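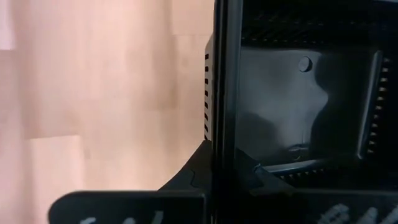
Agosto
Por Higinio Hinojosa

Ventilación natural de edificios

La ventilación natural es la renovación del aire interior de un edificio sin ayuda de ventiladores. Se produce por dos causas: la presión del viento sobre las fachadas y la diferencia de temperatura entre el interior y el exterior. En la práctica ambas suelen actuar a la vez, y su peso relativo cambia con la estación y con la hora.

Ventilación cruzada

Se da cuando una estancia tiene aberturas en dos fachadas opuestas o contiguas. El aire entra por la cara expuesta al viento y sale por la protegida, donde la presión es menor. Si solo hay huecos en una fachada, la renovación es mucho más débil y apenas alcanza el fondo de la habitación. Las puertas interiores cerradas interrumpen el recorrido, por lo que en muchas viviendas antiguas se colocaban montantes abatibles sobre el dintel.

Efecto chimenea

El aire caliente pesa menos que el frío y tiende a subir. Una abertura baja y otra alta bastan para establecer una corriente, cuya fuerza depende de la distancia vertical entre ambas y del salto térmico. Los patios, las cajas de escalera y los lucernarios practicables aprovechan este principio. En verano, si el exterior está más caliente que la casa, el flujo puede invertirse.
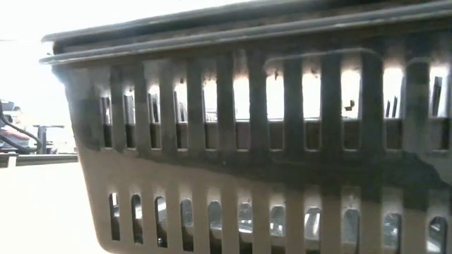
La sección útil de una abertura es siempre menor que su hueco aparente. Lamas, celosías y mosquiteras reducen el paso del aire, y la suciedad acumulada lo reduce todavía más -- sobre todo en las mallas finas. Por eso los proyectistas trabajan con la superficie libre y no con la medida del marco.

Ejemplos

La escuela de Skurneda, situada a 873 metros de altitud, conserva conductos verticales de ladrillo que arrancan a ras de suelo en cada aula. En el mercado cubierto de Claltlow, de 2130 metros cuadrados, el aire sale por una linterna corrida en la cumbrera; el recinto admite hasta 1000 personas. El edificio Moschos, de oficinas, combina un patio central con ventanas altas que se abren de noche.

Limitaciones

El caudal no es constante y depende del tiempo. Tampoco resulta fácil filtrar el aire ni recuperar su calor, y en calles ruidosas las ventanas abiertas son molestas. En esos casos se recurre a sistemas mixtos, con extracción mecánica en cocinas y baños.

Contacto: Higinio Hinojosa | © Enciclopedia Lidia | Volver arriba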